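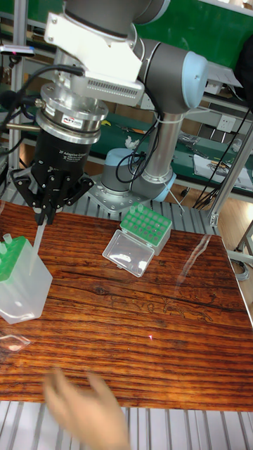 Maribel Giraldo wrote to us in May to say that her grandmother's beans had come up, all of them, and that she had gone out in her slippers before breakfast to look at them twice. She said she'd been keeping the seed in a coffee can for years because she was afraid of planting the last of it, and that she wished somebody had told her sooner to plant half and save half. We've had her letter pinned up over the packing table ever since, and when we sat down to rewrite this page it seemed like the right place to start.

Who we are

We're Cunier Seed, a small vegetable, bean and flower seed company on Trakitz Road, four miles past the feed store if you're coming from town (if you get to the bridge, you've gone too far, and you won't be the first). We grow seed, we buy seed from other small growers we know well, and we mail it out in plain brown packets with the planting directions on the back in type large enough to read without your glasses. The catalog has 409 varieties in it this year. It had 78 in the first one, which was eleven pages stapled in the corner and had the word "rutabaga" spelled two different ways.

How it started

Danai Gavalas was teaching middle school science and growing far too many tomatoes. Every spring she started more seedlings than her yard could hold, and every spring she put the extras out by the mailbox with a sign, and people took them home and came back the next year asking for the same ones. The trouble was that she couldn't always get the same ones. A variety she loved would drop out of the big catalogs without a word, and then it was gone unless you had thought to save some. So she started saving some, first in envelopes in a shoebox, then in jars, and then in the second refrigerator, which her family had understood to be for drinks.

Charalambos Lazaridis lived two houses down and had grown peppers all his life. He had strong feelings about letting them ripen properly before you take the seed, and he still does! Danai asked him one evening to look over her peppers and he told her, very kindly, that she had crossed nearly every one of them by planting them side by side. They spent the rest of that summer sewing little bags out of curtain fabric to put over the flowers. The next winter they printed the stapled catalog and mailed it to everybody who had ever taken a seedling from the mailbox, plus a few cousins.

They needed a name, and they took it from the old Cunier orchard, where they rented their first half acre. The orchard is mostly houses now, though two of the pear trees are still standing behind the end of the cul-de-sac and the people who own them let us pick.

Where our seed comes from

A good part of what we sell we grow ourselves on the fields behind the packing room. The rest comes from growers whose gardens we've walked through, sometimes in the rain. Getsemaní Tlapale grows nearly all of our corn and most of the squash, at the far end of the valley where the pollen from other people's corn doesn't reach. Eylül Polat grows our eggplants, okra and long cucumbers, and has taught the rest of us a good deal about patience with eggplants. When you look in the catalog you'll see the grower's initials after each listing. If a listing has no initials, that one is ours.

The Espinoza bean deserves a word of its own, as it's the one people write to us about most. It's a climbing bean, tan with a wine-colored streak, and it came to us in a jam jar from a family by that name who were moving to an apartment with no yard. They asked only that we keep it going and send them a handful whenever they had ground again. It makes a thick, dark broth and it holds its shape in the pot. It will also climb right over your fence and into the neighbor's lilac if you let it, so please give it a tall pole.

How we test

Every lot is sprouted before it's packed, and again the next winter if there's any left. We print the germination rate on the packet along with the year it was grown. When a lot comes in low we either pack it heavier and say so, or we take it out of the catalog for the season, which is why your favorite lettuce may be missing now and then. It will be back. Lettuce and onion seed don't keep well, tomatoes keep beautifully, and parsnips should be bought fresh every single year no matter what your uncle says.

None of our seed is treated with anything. We sell open-pollinated varieties only, so you can save your own from whatever you buy here, and we hope you will. People sometimes ask whether it's foolish for a seed company to teach its customers how to stop buying seed. Maybe it is a little. But gardeners who save their beans still seem to want a new melon.

The seed library

In the same building, through the green door, is the lending shelf. You take a packet home in spring, you grow it, and if things go well you bring some back in fall. If things don't go well, you tell us about the groundhog and take another packet. Last season 1,220 packets went out through that door. There's no charge and no card to carry, just a notebook where you write your name and what you took. Please write the variety and the year when you return something. "Beans, good" is a lovely sentiment but it makes the sorting hard.

Saving classes run in late summer, when there's something on the vine to practice on. We do tomatoes, beans, squash and (for the brave) carrots, and we eat lunch together after. Bring a hat and a paring knife. Children are welcome and are generally better at squishing tomatoes than anyone.

The building

We moved into the old Rullex shoe store after we outgrew Danai's garage. It has high shelves, thick walls and a cool back storeroom, and seed likes all three. The sliding ladder came with it, and so did a drawer of shoehorns we've never had the heart to throw out. We use them for scooping peas.

Visiting and ordering

The front counter is open from ten in the morning until four in the afternoon, February through June, and by appointment the rest of the year. Orders are packed in the order they come in. In the first weeks of spring that can mean a wait of ten days or so, and we're sorry for it. Our mailing list is up to 2,790 households now and a great many of them seem to think of peas on the same morning.

If you'd like a paper catalog, send us your address and we'll put one in the mail. If you have an old variety in your family and you're worried about losing it, please write or stop by, even if it's only a spoonful in the bottom of a jar and you aren't sure what it's called. Charalambos will want to know where it was grown and whether anything else was flowering nearby. Leave yourself a little time for that conversation.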